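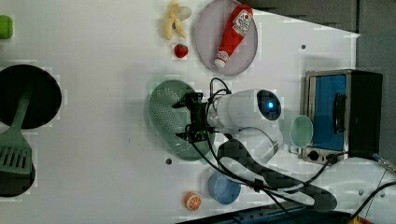
# Romico tabletop arm kit - worth paying for the service plan?

**Darnness**

I'm looking at the Romico kit for a small teaching kitchen project. The base price is 3,901 and the seller wants 60 a month on top for "skill updates." The listing says it handles everyday kitchenware out of the box. Their demo table has toy fruit, a ketchup bottle on a plate, a bowl, a colander and a toaster oven. Does that tell me anything about real dishes? I don't want to pay monthly for a nicer demo.

**Belkadi**

Toy food is light and keeps its shape. A full ketchup bottle is another matter. I had the kit on loan for 25 days in February and asked support for success rates per object. I got a brochure. Ask for unedited runs with your own dishes, and ask who moves things back between tries.

Also look hard at the cables. They loop outside the arm, and on my loaner I stopped runs more than 5 times to clear them.
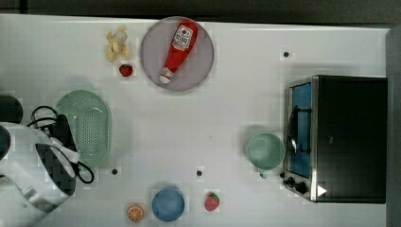 *Cables over the colander, gripper at lower left*

The arm itself is decent. I'd skip the plan until they put in writing what an update includes.

**Jendport**

we have one, works fine for us. never bought the plan. get the longer warranty if they still offer it, and bolt the base down before you do anything else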